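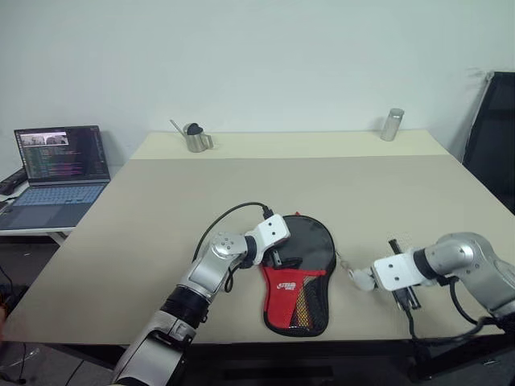
The case had been on the break room table since the morning, and by lunch three people had told Frøydis Kristiansen it was a peace offering.

"From Podeck," said Tran, who had come up from the second floor to look at it. "They want a rematch."

"Then why isn't there a note?"

"Does a paddle case need a note?"

Frøydis thought that it did. She had worked at Avier for 13 years and in that time nothing had been left on a table for free, apart from bananas. She stood over the thing with her coffee. It was shaped like the paddle it was meant to hold, black and shiny at the top, red cloth across the lower half, with a small white logo she didn't bother to read. A mesh pocket ran down one side. You could see yellow and orange through the mesh, in streaks.

"Balls," said Tran.

"Maybe."

"What else would it be? It's a table-tennis case. It has a pocket. There are balls in the pocket."

"I've seen people keep tangerines in worse."

Tran laughed, and she let him. He had been on the team last year and had lost every game in under ten minutes, so he could afford to be cheerful. Frøydis had played the deciding match. She had been two points up in the last game when the man from Podeck called a let that no other person in the building had seen, and the umpire, who was also from Podeck, gave it to him. Afterward there had been sandwiches. She had been told to be a good sport and had eaten one.

Then the Dosteck people had come in with money for a proper trophy, and now there was going to be a league. There was an email. February 2018, it said at the top, in letters bigger than anything else in it, and under that came four paragraphs on how table tennis brings neighbors together. Frøydis had been on the industrial park long enough to know what brought neighbors together, and it was the parking lot flooding.

She put down her coffee.

"Are you going to open it?" said Tran.

"No."

"It might be for you."

"That's why."

He pulled out a chair and sat. The new table was too big for the room, a wide pale slab with another narrower piece shoved up against the wall behind it, and you could see the seam between them from the door. Somebody in facilities had called it a collaboration surface. It had cost 300 dollars, according to the same person, and Frøydis didn't believe that either. Either it had cost a lot more or it had been sitting in a warehouse with something wrong with it.

"You could play on this," Tran said, and patted it.

"You could not."

"If you had a net."

"It's too short, and there's a crack across it. Every ball that hit the seam would be an argument."

"You'd win the arguments."

"I didn't win the last one."

He didn't have an answer to that. He turned the case a little with one finger so that the handle pointed at her, and she turned it back the way it had been.

"What do you think is in there?" he said. "Seriously."

She had been trying not to have an opinion. A decent paddle, the kind she'd looked up once and closed the page on, ran to 300 with the rubber. No one gave that away to beat you fairly. If it was a good paddle then it was a bribe, or a way of saying that hers was the reason she'd lost. If it was a cheap one it was an insult. And if there was nothing in it at all, she would be the woman who had unzipped an empty bag in front of Tran, and he would tell the second floor.

"A paddle," she said.

"There you go."

"I said what I think is in there. I didn't say I liked it."

Her phone buzzed. It was the sign-up sheet for the league again, the third reminder. Six names from Podeck, four from Dosteck, and under Avier a single line with a question mark after it. She hadn't typed the question mark. She hadn't typed the name either, which was hers, spelled with an ordinary o.

"Did you put me down for this?"

"No," said Tran, a little too fast.

"You did. You put me down, and you couldn't find the letter."

"It isn't on my keyboard."

She looked at him, and then at the case, and then at him again. He had gone pink around the ears. He'd been very sure about the balls in the pocket, she thought. He'd been sure about it from the other side of the table.

"Tran. Is this yours?"

"It was my brother's," he said. "He quit. He has bad knees. I thought if I just gave it to you, you'd say no."

"I would have."

"So I thought, if it came from Podeck, you'd get mad."

"And then what?"

"And then you'd play."

It was a terrible plan. There were at least two holes in it that she could see without trying, and she told him both of them, at some length, while her coffee went cold on the collaboration surface. He nodded all the way through. He didn't defend it. When she was done she sat down across from him and pulled the case over by its edge.

"I'm only looking," she said. "Your brother probably ruined the rubber."

"Probably," said Tran.

"When's the first match?"

"March."

She felt along the black piping for the zipper.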